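Vestiaire d'hiver : le point sur le tri, et un appel pour jeudi

Des nouvelles du local, en vitesse.
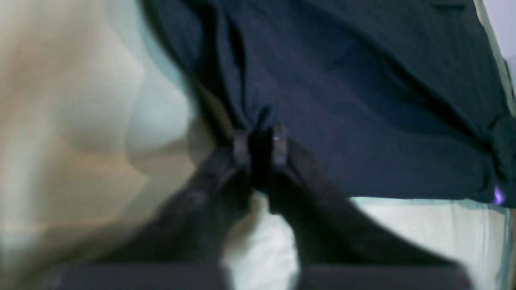 Le tri avance. On en est à 193 pièces passées sur la table, pliées, étiquetées, rangées par taille, et il reste tout ce qui est arrivé d'Etcombe à la fin du mois de septembre. Beaucoup de hauts, peu de bas, presque rien en enfant. Et du bleu marine, énormément de bleu marine ! Le problème avec ce bleu presque noir, on le connaît : il part dans la pile des noirs une fois sur deux, surtout le soir. Donc on regarde près de la fenêtre avant de décider. Et les plis comme ceux-là, qui partent dans tous les sens depuis un seul point, ça se lisse à la main, à plat, avant de plier. Pas après. Un vêtement plié froissé ressort froissé, et les gens le reposent.

Rappel pour le pliage, vu qu'on a trois méthodes différentes dans les mêmes bacs en ce moment. Vêtement face contre table. Manches vers le milieu. On plie en trois dans la longueur puis en deux. Le bas toujours du même côté, sinon les piles penchent. Les pulls épais : en deux seulement, et jamais plus de 7 par pile. Amerley Darko a scotché un modèle sur la porte de l'armoire, merci de ne pas l'enlever (il a déjà disparu une fois, retrouvé dans un sac de chaussettes).

Les poches. On vide les poches. Toutes, y compris celles de l'intérieur. La semaine dernière encore : des mouchoirs, un ticket de car pour Flultham, une clé de vélo. La clé est dans le bocal à l'entrée, si ça vous dit quelque chose.

Ce qu'on prend en ce moment :
– vestes et manteaux adulte, toutes tailles
– pantalons chauds, surtout les petites tailles
– tout l'enfant à partir de 4 ans
– cintres (pas ceux en fil de fer, on en a plein la remise)

Ce qu'on ne prend plus jusqu'à nouvel ordre : T-shirts, robes d'été, linge de maison. On n'a plus un centimètre d'étagère. Les draps, voyez avec Wultarley, ils en cherchent encore je crois, mais téléphonez avant de charger la voiture.

Côté chiffres, Sepehr Asadi a repris le cahier depuis le début : environ 1228 vêtements redonnés depuis l'ouverture du vestiaire. Il a trouvé deux pages collées ensemble, le total bougera sans doute un peu. Le cahier se remplit au stylo, pas au crayon, et lisiblement svp.

Raccommodage : la caisse « à recoudre » déborde. Des boutons, des ourlets défaits, deux fermetures éclair à changer. Il manque surtout du fil foncé – si vous avez des bobines marine ou noir qui dorment dans un tiroir, on est preneurs. Les taches qui ne sont pas parties après deux lavages, direct au sac chiffons, on n'insiste pas.

Prochaine séance jeudi, de 14 h à 17 h 30, porte côté cour. Il faudrait quatre personnes, on est deux pour l'instant. Venez même une heure. Le chauffage est faible au fond de la salle, gardez un gilet (ou piochez dans la pile, mais remettez le après). Pour s'inscrire, un mot à Amerley ou votre nom sur la feuille de l'entrée.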